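3.2 Workcell layout and daily upkeep

The Inis cell occupies one corner of the Hetside laboratory and consists of a single arm with a five-digit hand, a white table against the back wall, and a grey refrigerator at the table's right-hand end. All grasping trials start from the table. The yellow perforated basket is the fixed reference object for the cell, and the hand is checked against it before each session. In the check pose the fingers are extended upward and the thumb is held out horizontally with its tip just over the basket rim. An operator compares the thumb position with the stored pose and re-zeroes the thumb base joint if the two differ by more than 6 mm.
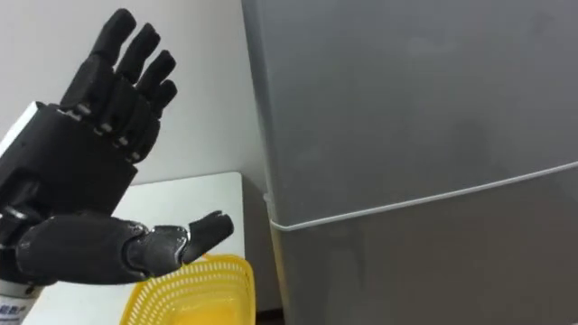

3.3 Maintenance schedule

Finger linkages were inspected every 50 grasp cycles during commissioning. After February the interval was set by operating time, with one inspection for every 20 hours under power. The inspection covers the exposed pins at the finger bases, the pads and the cable run at the wrist. Pads were replaced as a full set, as mixing worn and new pads shifted the contact threshold used by the Prata controller. Over the 974 cycles logged for this study, two sets were fitted.

The tabletop needs attention as well. Grey smudges and scuff marks build up across the middle of the surface (Figure 4), and in early trials the Parnirik segmentation module sometimes labelled heavier marks as thin objects. The table is now wiped at the end of each session, and a background capture is taken with the arm out of view and only the basket left in place. Faint streaks are tolerated if the module returns no detections on the bare surface. The basket sits near the right edge of the table and is not fastened down, so its position is entered again after every wipe. 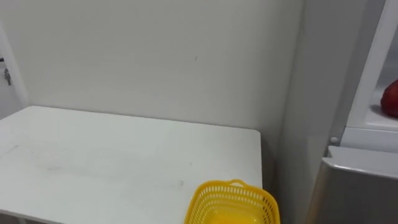

Figure 4. Table surface with residual marks and the reference basket at the front right.

Upkeep was carried out by W. Åberg and S. Rebelo, using the same checklist throughout.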